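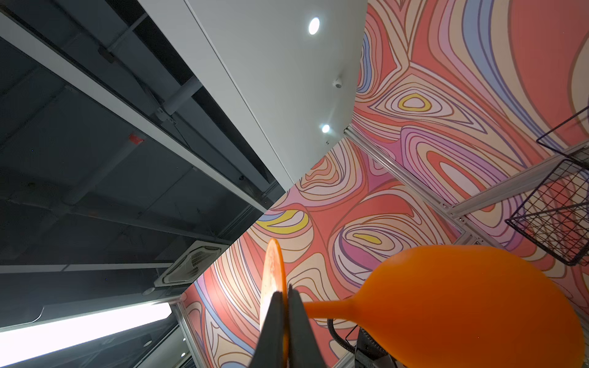

An orange disc and a larger orange object with a narrow neck.

Rawan Fakhoury has lived near the Drellgate gas line for many years. Her well is 100 meters from the pipe, and in February she began to write letters to the company.

"I am not against gas, I also heat my house with it," she told me in her kitchen in Drindville. "But I asked when they last inspected the valves, and I got 2 answers which do not agree."

The line runs 245 kilometers to Vivesberg and passes under the river Do. Her petition for an independent inspection has 2,269 signatures.

I asked if she would accept a new route. "Then it goes past another person's well," she said. "First they should show us the reports." The company has promised her a meeting in the town hall.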